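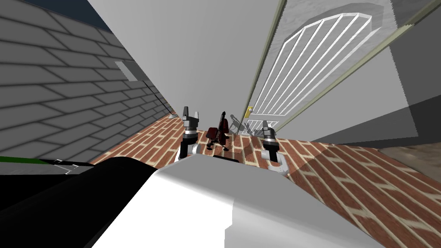
Progress report, RC hobby flight program, Nidville
Period: spring through end of August
To: Skidia grants desk

Short one this time, sorry, the fall sign-ups open Thursday and I'm behind on everything.

Where we are

Beginner indoor sessions are running. Two evenings a week at the Berge hall, doors at 6:30, batteries on charge by 6:45, first flights at 7. We moved the start back half an hour in May after parents asked. Helped a lot with turnout on the early night, not so much on the other one.

15 trainer helicopters bought with the first payment. All delivered. 5 are grounded right now, mostly tail rotors and one dead receiver board. Parts ordered. The supplier sent main blades the first time in place of tail blades, so we lost two weeks going back and forth. They did refund shipping.

Outdoor plane group started in June. Smaller than we planned. Wind was bad most of the month and foam trainers don't like it. We flew when we could and did bench work when we couldn't: control horns, glueing noses back on, setting throws. The bench nights were better attended than the flying, which I did not expect when I wrote the application.

Against the plan

Goal one, get 35 new flyers through the beginner course. Done, hit it in July. Most finished all the sessions. A few dropped after the second week when we got to nose-in hover. That's the wall for everybody. For fall I want to spend one more session on side-on hover before we turn them around.

Goal two, repair library. Half done. The cabinet is built and labeled, the soldering irons are in, the sign-out sheet exists. What we don't have is enough spare motors and gears to make it worth the name. People come in with a stripped main gear and we have to send them home. This is where the second payment mostly goes.

Goal three, simulator station. Working. Runs off the Vurkau controller with the adapter cable. Setup took longer than it should of because the throttle channel came up reversed and the calibration kept resetting when the computer slept. Fixed by turning sleep off, not elegant. Kids line up for it. Anyone who does a couple hours on the sim crashes less in the first week, going by the parts drawer anyway.

Goal four, loaner transmitters. Not started. See money.

Money

First payment is spent apart from small change. Helicopters, chargers, fire-safe charging bags, the sim cable, hall fee through August. Receipts are in the folder I sent in July, plus the blade refund, which I have as a credit note and not cash. Tell me if that needs to be shown some other way.

Hall fee went up. Berge now charges by the evening and not the month, and it comes to 600 more over the rest of the grant year. I didn't budget for that. Two ways to handle it:

Take it out of the loaner transmitter line and buy fewer transmitters.
Drop to one evening a week from November.

I'd rather do the first. One evening means a waiting list again and we only just got rid of it. Need a yes or no from you before I sign with the hall for winter.

Problems

Batteries. We went through more than planned. Beginners run them flat, then leave them flat in the bag until next week. New rule since July: every pack goes back to the charging table at storage charge before anyone leaves. It's better. Puffed packs go in the sand bucket and then to the recycling counter in town.

Interference. Some of the older infrared helis people bring from home don't get along when more than a couple are up at once, channels overlap and they go wherever they like. We split those off to the far end of the hall and fly them in turns. The grant machines are all 2.4 and have no trouble.

Ceiling fans. One helicopter met one fan. The hall now keeps them off during our hours, which made the July sessions pretty warm.

Insurance renewed, same terms, certificate is in the folder.

Next three months

Fall beginner group, same size as spring if sign-ups hold.
Repair library stocked with gears, motors, servo arms and tail blades. The right ones.
Hover course rewritten with the extra session.
Loaner transmitters, how many depends on the hall answer.
Open evening in December for families, indoor flying only, sim running all night.

What I need from you

Answer on the hall fee.
Second payment date. The parts order has a better price if it goes in before the end of September.
Whether you still want the attendence sheets as scans or if a spreadsheet is ok now.

Next report at the end of November as agreed. Will have the repair numbers broken out by model in that one, ran out of time to do it here.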